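Trial Period

Haf Bowen had till Friday to review the Gisler and it was already Thursday. Late Thursday. Tea gone cold, cat shut in the laundry.

The Gisler kit came with one arm, a two-fingered hand, and a subscription to the rehearsal room. The rehearsal room was the selling point. You didn't let the thing loose in your kitchen, you let it practise in a made-up one first, on the screen, and when it stopped dropping stuff you pressed Send Home. So said the booklet. The booklet had been translated from something.

"Have you pressed it?" Tudur Landeg, on the phone. Her editor. Always eating.

"Not yet."

"Stokow sent us theirs and it was making toast in 2 days."

"Stokow's a toaster with elbows."

"Word count's word count, Haf."

She hung up. Wrote: The Gisler is quiet. Deleted it. Wrote: The Gisler is considerate. Deleted that too, came back, put it in again.

Because it was, that was the trouble. Setup took a whole evening, 131 screws in a bag marked 156, and she'd rung the help line in a filthy mood. Got a woman called Setsuko Hayashi, who let her finish swearing and then asked what she'd like it to learn. Not what do you need. What would you like.

And Haf, who hadn't had anyone round for dinner since October, said, set a table I suppose. Fruit. A glass for wine. Somebody else's job for once.

"Lovely," said Setsuko Hayashi. Typing noises. "We'll build you a room. What colour walls?"

"Orange," said Haf. Her mum's kitchen had been orange.

So now there was an orange room on her laptop, and every night the arm went in and practised. She'd meant to watch for ten minutes, for the review. Take some notes. She had 3 pages of notes and they all said things like *careful with the glass*.

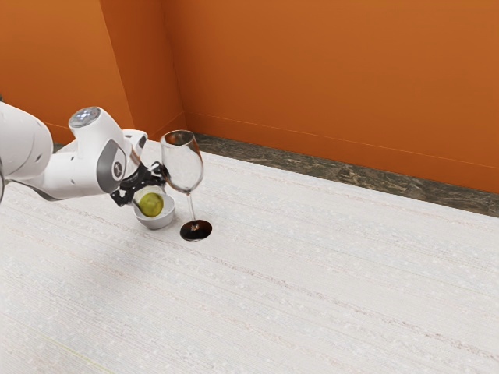 She ate her crackers over the keyboard. Should've been writing. Price, noise, warranty, would you recomend it to a friend. Which friend, that was the question. She scrolled her contacts. Plumber. Dentist. Golnar Bagheri, from the old office, who laughed like a gate and had moved two streets over and said, come by any time, and Haf never had.

Half ten. Too late to ring.

She rang.

"Are you dying?" said Golnar.

"No. I've got a robot. Do you want to come for dinner Saturday, it might break your glass."

Long pause. Telly going in the background.

"I'll bring plastic ones," Golnar said.

Haf put the phone down and went back to the review. Four stars. Docked one for the screws. Then she pulled the laptop closer adn found the button and pressed Send Home.

Comments (3)

Finbarr Ó Flaithearta: Liked this a lot. Did the cat ever get out of the laundry??

vovov_reader: more Golnar please. also I have put together a kit like that and the screw count is accurate

Nastolmont Nan: My mum's kitchen was orange too. Rang my sister after.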